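Getting Tea and Coffee Stains Out of Mugs
Kitchen tips, by Mohsin Bugti

Brown rings inside a mug are tannin. Dish soap does very little to tannin, and a hard scouring pad takes the shine off the glaze, after which the mug stains faster than before. Most rings come out with things already in the cupboard.

Baking soda

Put a teaspoon of baking soda in the damp mug and add enough water to make a paste. Rub it around with a soft cloth or your fingers, paying attention to the line where the tea usually stops. Leave it ten minutes and rinse. Light stains need one go. A mug that has sat on a desk all week with an inch of coffee in it may need two.

Vinegar

Hard water leaves a chalky film, and tannin sticks to the film. We have hard water in Grunstead and I do this once a month. Fill the mug halfway with white vinegar, top it up with hot water, and let it stand for an hour. Wash with soap afterward or the next cup will taste of it. Never mix vinegar with bleach.

Denture tablets

Good for travel mugs and anything too narrow for your hand. One tablet, warm water, leave overnight with the lid off. Wash well in the morning. Lids and rubber seals can go in a bowl with a second tablet. Pull the seal out first, using the handle of a teaspoon, and look underneath it. That is where the smell comes from.

Old or crazed glaze

Fine cracks in the glaze hold color, and no amount of soaking will clear them fully. I have two mugs from my aunt's house in Villanueva like this. They hold pencils now.
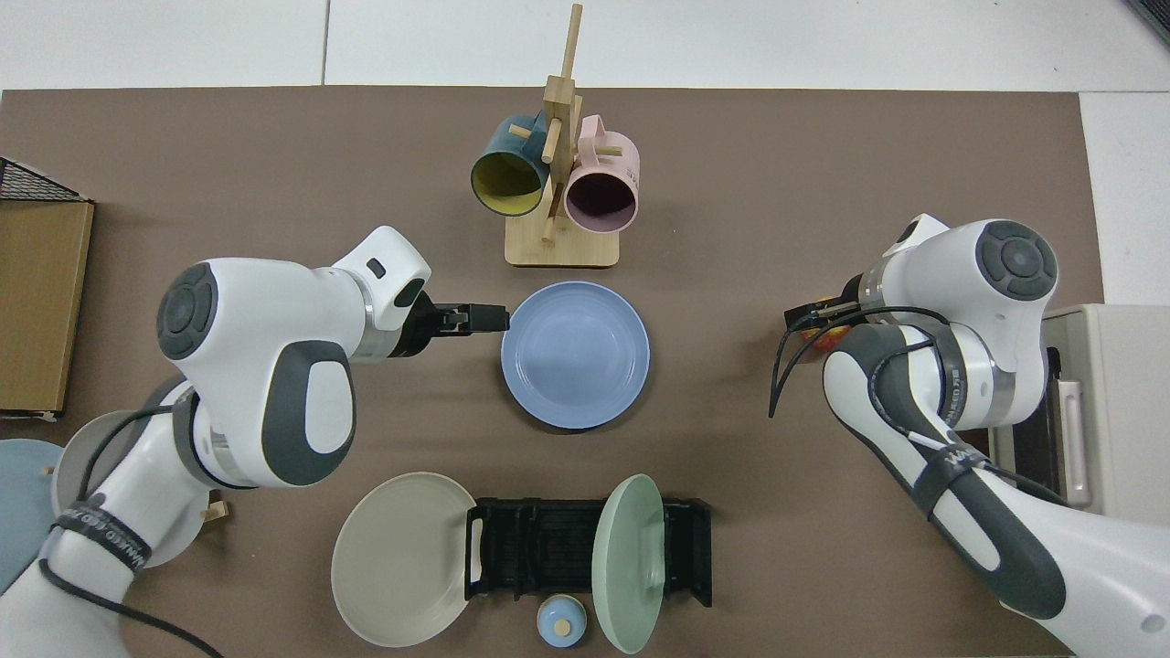

Drying matters as much as washing. A mug put away upside down on a flat shelf while still damp traps the water, and by the next day it smells stale. Towel the inside, or leave it somewhere air can get to it. A mug tree works well for this, as the mugs hang by their handles and the rims stay clear of any surface. With a dark interior, like the pink one, you won't see stains building up, so wipe the inside with a white paper towel now and then and check what comes off. The mustard-yellow inside of the teal one would show a ring much sooner.

If the tree is wood, don't hang mugs on it dripping. Shake them out first. Wipe the base every week or so, and rub in a little mineral oil when the wood starts to look dry. A 400 grit sandpaper will smooth a peg that has gone rough. Sand along the grain, wipe off the dust, then oil.

Hang heavy mugs on opposite sides so the stand doesn't lean. If it still wobbles on a tile counter, stick felt pads under the corners.

Things to skip

Steel wool, on any glaze. Bleach, on anything with a metallic rim. The dishwasher, for hand-painted mugs, unless the maker says it is fine. Salt and lemon is often recommended and does work, but it is slower than baking soda and you have to buy a lemon.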